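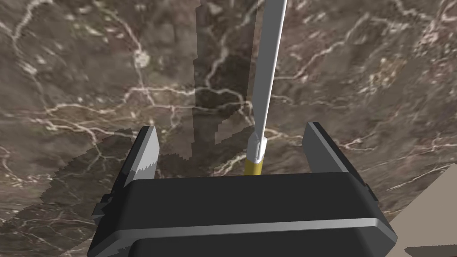
Daiane: if the fingers get wiped before every run, do we still need the grip test each time, or is once a week OK?

Every time. See 3. Rest of the list for the two-arm build, Mendonça shop, sim side first, then bench.

1. E-stop
Pressed and released, both arms. OK. Button cap wobbles, Ronaldo has the spare.

2. Home pose
Both arms up, grippers open, nothing in them. Run it in sim before you power the bench.

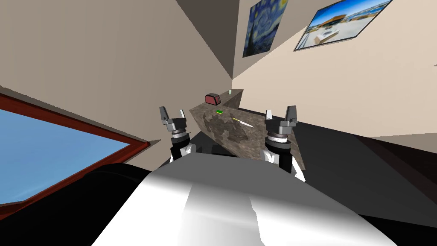
Sim, kitchen room. Both grippers open, counter behind.

Joint limits loaded from the Millel file, not the old Brastov one. CHECK THE FILE NAME. Got that wrong in October and lost an evening.

3. Grip test
Close on a test stick, hold, release. 50 cycles per side at low force. Left OK. Right OK, slight click at the wrist, could be the cable tie. Recheck.

4. Wrist views
Tilt each wrist all the way, look at what it sees. Open fingers should stay in view at the bottom. If they dont, mount has slipped, stop and re-tighten.
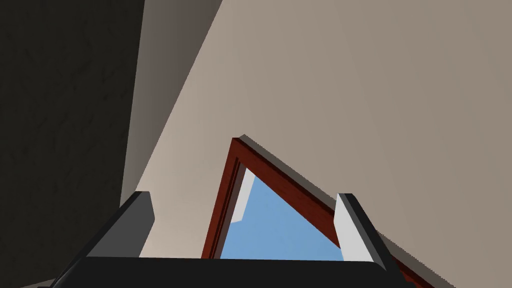 Do left and right seperately. Doing both at once hides a bad one.

5. Cables
No pinch at shoulder. Left sleeve OK. Right sleeve rubbed thru in one spot, taped for now, NOT a fix. New sleeve ordered.

6. Holding and reach
One arm holds something thin low over the counter, other arm stays parked upright. Parked arm must not drift.
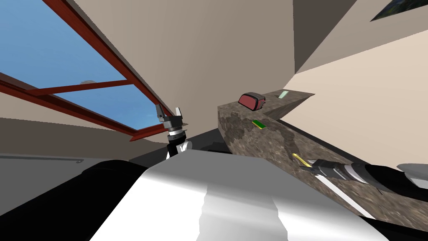 Speed cap at 3 percent the first time on hardware, then up in small steps. Dalva wants 100 clean cycles in sim before anyone goes near full speed, fine by me.

7. Floor and people
Tape line clear. Nobody inside it with power on, that includes reaching in for a dropped screw.

Open: wrist click, right sleeve, button cap.
Bench run on hold til sleeve is in.

R. Cavalcanti, Wednesday, December 18, 2019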